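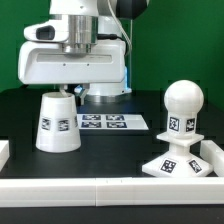
To: pistico-users
Subject: Re: Purnico assembly kit, worth it for a small lab?
Date: 19 August 2020
From: the Prarkgate manipulation group

> Hello all,
>
> We have one arm with a parallel gripper and a wrist camera, and we're
> putting together a list of things to buy before November. The Purnico
> kit keeps coming up. The web page says a lot about "reproducible
> benchmarks" and very little about what it is like to use one. Does
> anybody on the list own it? In particular:
>
> - how good are the printed parts, do the fits hold up?
> - does the marker tracking work with the stock Pistico detector or do
> you need their software?
> - can it be used without their base plate? Our table is an odd size.
>
> We were also looking at the McAlister set, which costs less but seems
> to be pegs and holes only.
>
> Thanks in advance, and sorry if this has come up before, the archive
> search is down for me.

It hasn't come up before as far as I remember, and I've been hoping someone would ask! We've had the kit on our table since the spring and it's the thing I'd grab first if the building were on fire. Long reply, sorry, I got going.

First, what you get. 54 printed parts in all, plus the flat calibration cards and a bag of screws. All of ours are white with the black-and-white markers already on them. The parts are grouped into tasks, and you can mix parts between tasks, though the manual is a bit shy about telling you so. The ones we use most are the cup (a cone with its top cut off, narrow end up), the big pawn, the peg and arch, and the rails that make the border of the work area. There are also some lids and a hinge that we've hardly touched, so I can't say much about those.

On your first question, the fits. Good, and better than I expected from printed parts. The peg slides into the arch with a little play, enough that a decent approach will go in and a sloppy one will jam. You can feel the difference by hand. We ran our insertion script 12 times in a row on the day the kit came, with no tuning at all, and got 3 clean insertions, which I was thrilled with at the time. After a week of work on the approach angle it was going in nearly every time, and then we moved the block and were back to the beginning. That's exactly the kind of trouble I want from a test kit. It shows you what your code has been getting away with.

Wear: the peg picks up smudges from handling and ours has gone a bit gray and blotchy on the curved end. It hasn't hurt the tracking because the markers sit further down the tube. We wipe it with a damp cloth now and then. No chips or cracks so far, and we've dropped the pawn on the floor more than once. The rails are the weakest point in my view. They come in segments, and the joint between two segments can open up a hair if something bumps into it. If you're using the rails as a hard reference for your work area, check the joint before each session. If they're only there to keep things from wandering off, you won't notice.

Markers. There are 74 of them across the whole kit, each with its own ID, and the stock Pistico detector reads them fine. You don't need the Purnico software. What you do need is the dictionary file and the size table, both on the memory stick in the box. Copy the size table into your config folder and change the units, because theirs is in millimeters and Pistico wants meters. I lost an afternoon to that. The arm thought the cup was the size of a water tower.

The nice part is how they've placed them. Most parts carry markers on more than one face, so when one turns away from the camera another is usually coming round. The cup has them spaced around its middle, and the pawn has some up on the square column under the ball and more on the sloping faces of the base. When the gripper comes down over something and blocks the view, there's a fair chance of keeping one in sight. I'd call that the best design choice in the kit.

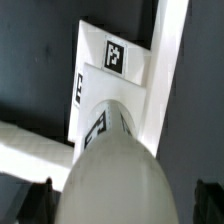

Photo: Prarkgate manipulation group, wrist camera

Peg and arch is the task I'd tell anyone to start with. The block with the arch goes up against the rails, and the tube of the peg goes into the opening. From the wrist camera the peg itself takes up a lot of the picture, so you're leaning on the marker near the top of the block, which is tilted along with the panel but still reads very well. The ones on the tube are a different matter. At that angle they get badly stretched, and the one on the far side is mostly hidden by the arch. Don't plan on closing the loop with the tube markers late in the move. We take the pose of the peg in the hand before we start the approach, assume it hasn't slipped, and then servo on the block marker alone. Crude, but it works for us.

If your wrist camera has a fixed focus like ours, check how close it can see sharply. The near end of the peg is soft in most of our pictures. We don't need that end for anything, so we left it.

A second camera looking in from the side helps a lot. We have one on a fixed stand, and between the two views there's seldom a moment with nothing detected. I know you only mentioned the wrist camera. You can do peg and arch with just that. For the cup I'd want both, especially if you're picking it up with one finger inside the rim and the other outside. Seen from the wrist, the depth of the inside finger was always a guess for us.

Base plate: you can skip it. We don't use one either. We have a plain black table, with the rails laid straight on it, and we put down the card with the two-by-two grid of markers as our reference. The card lies flat, so from a low side camera the markers get squashed and the pose gets jumpy. Raise the camera, or average over a second's worth of readings before you trust it. Black table with white parts is lovely for contrast, by the way, but watch for reflections. Ours has a bit of a sheen and we had to move a lamp. We also hang a plain green backdrop behind the arm for the side camera, mainly to make segmenting easier for a student project, and I've grown fond of it.

Things I don't like, so this doesn't read as a love letter:

The manual. It's thin, and the pictures in it are from an older version of the kit. The pawn in the drawings has no collar under the column and the real one does, which matters if you copied the suggested grasp heights. Measure your own.

The scoring sheet. Purnico gives points for speed as well as for a successful finish, and the weights are strange. A fast run that leaves the peg halfway in can beat a slow one that goes all the way. We made our own sheet and I'm happy to post it here if there's interest.

Spare parts. You can't order single pieces from the web form. You have to write to them, and they do answer, but it took a while in our case. I would ask for a second peg when you place the order. Everyone ends up wanting two.

Now the McAlister set. We borrowed one for a couple of weeks. It's well made, and if all you want is pegs and holes it does that properly, with tighter fits than Purnico offers. I liked the stepped holes very much. But there are no markers on the pieces, so you bring your own tracking, and by the time you've glued labels on everything and measured where they ended up, you've spent the savings in hours. For force control work, where you'd start from a known position anyway, I'd think seriously about McAlister. For anything led by the camera, Purnico, no contest.

One more thing I'd do differently. We started by writing one big script for the whole set of tasks and it was a mess. Now each task is its own small Pistico node with the same four calls: find, grasp, place, let go. New people in the lab can get the cup moving on their first day, and watching them come back after lunch to try the pawn is great fun. The ball on top is a tempting place to grab, everyone goes for it, and everyone has it roll in the fingers at least once before moving down to the square column.

If you do buy it before November, please write back with how the hinge task goes. We keep meaning to try it. And if you get stuck on the config files, ask here and I'll attach ours, they're short and the unit fix is already in.

Prarkgate manipulation group

--
pistico-users mailing list
To leave the list, send a message with the word "unsubscribe" in the subject line.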